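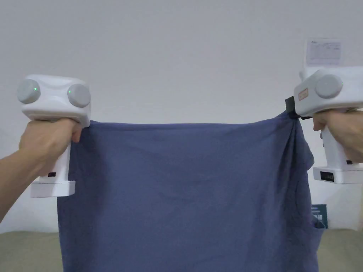
# Chapter 3: Who Does the Washing? Unpaid Work and How We Measure It

Suppose you pay a laundry to wash, dry and fold your sheets. The money you hand over is counted as part of the nation's output. The wages of the person doing the folding are counted too, and so is the power bill for the dryers. Now suppose you take the same sheets home and do them yourself on Tuesday night. The sheets end up in the same cupboard, perhaps folded a little worse, and the economy has officially produced nothing except a slightly larger electricity bill.

Economists have known this is odd for a very long time. They have mostly dealt with it by putting it in a footnote, and then presumably going home to dinner that somebody had cooked.

In Chapter 2 we looked at gross domestic product (GDP) and at what it adds up: goods and services bought and sold in a market, plus a few things that are estimated, such as the rent homeowners would pay if they were their own tenants. You may have noticed that statisticians are quite willing to imagine you as your own landlord. Imagining you as your own cleaner has been harder to arrange.

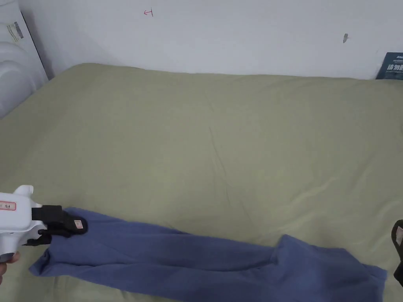

## The Jedholm diaries

One way to find out how much unpaid work gets done is to ask people to write down what they do all day. This is called a **time-use diary**. The day is divided into short blocks, and each person records a main activity for every block, along with anything else they were doing at the time.

The town of Jedholm, which we will visit several times in this book, ran a diary survey across 347 households one July. Adults kept diaries for two days each. Between them they recorded 1374 separate spells of laundry, a category that took in washing, hanging out, bringing in, folding, ironing and (in the words of the coding manual) "looking for the other sock".

The diaries raised problems straight away. Is minding a toddler while pegging out towels childcare, laundry or both? If it is both, the day soon runs to well over 24 hours, which many parents felt was accurate. Is changing a bed you share work for yourself or for someone else? And what should be done about the people who wrote "helped with housework" and gave no further details?

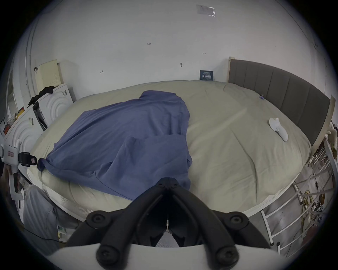
## Putting a price on it

Once we have the hours, we need a dollar figure. There are two common methods, and they rarely agree.

- The **replacement cost** method asks what you would pay someone else to do the job.
- The **opportunity cost** method asks what you could have earned in that time.

Under the second method, a surgeon's ironing is worth far more than a student's, even if the surgeon is hopeless at it and scorches the collars. Keep this in mind when you reach the Trastell case study in Section 3.4.

### Key terms

market work, unpaid work, time-use diary, replacement cost, opportunity cost

### Before you read on

Keep a diary of your own for one ordinary day, in blocks of 15 minutes. Mark each block as paid work, unpaid work, study, leisure or sleep. Then compare it with a classmate's, and note any activity the two of you have put under different headings. You will need your notes for Section 3.1.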